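Setting up the bench

4. Turn the bench the right way up and stand it on its four legs. Press down on each corner. If it rocks, loosen the leg screws half a turn, press again and retighten.

5. Check that the row of three holes in the front faces the child.

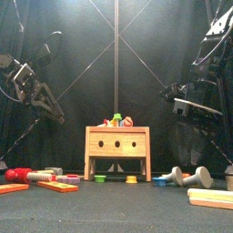 Note: Tighten by hand only. A power driver will split the wood.

6. Tip out the bolts, nuts and gears next to the bench and match them against the parts card. Missing parts can be ordered from Plendby, quoting set number 158.

7. Start each nut on its screw by hand before using the toy spanner.
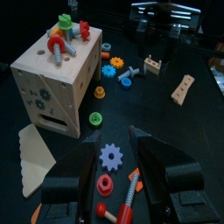 CARE AND STORAGE

Wipe the wood with a barely damp cloth. Do not soak.

Caution: small parts. Keep away from children under three.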